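Export paperwork for small wine parcels

I keep the shipping records for Vullgate, a small vineyard that sells most of its wine at the cellar door and a little of it abroad. The post from September covered freight. This one covers tariff codes and the origin declaration, which caused most of the delay on our last order.

The order was 300 cases of still red for Ó Ceallaigh, an importer we have dealt with for 4 years. Still wine in containers of two litres or less sits under heading 2204, in a different subheading from bulk wine. Our agent, Gandance, had copied the code from an earlier bulk shipment. The volume was right, the value was right, and the code was wrong, so the entry was held.

A held entry costs money in storage. Ours sat for 6 days. The duty itself did not change much once the code was corrected, but the storage bill took most of the margin on 15 cases.

The origin declaration was the second fault. We had put it on the packing list. The importer's broker wanted it on the commercial invoice, with the exporter's reference number beside it, and would not accept a covering letter. I have now moved the wording into the invoice template so that it prints every time.

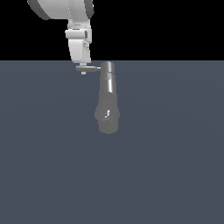

Posted by Ximena Ledesma
Feb 24, 2026
Filed under: Exports, Paperwork

The other change is to the label file. Alcohol by volume on the label, the invoice and the lab certificate must agree within the tolerance the buyer's country allows. We round to the nearest half per cent on the label and had left the raw lab figure on the invoice. The broker queried it, though it did not hold up the entry.

The next parcel goes to Tiltivham, a smaller buyer that wants mixed cases. Each wine will need its own line, with its own value and alcohol figure. I will post the revised invoice layout when their broker has passed it.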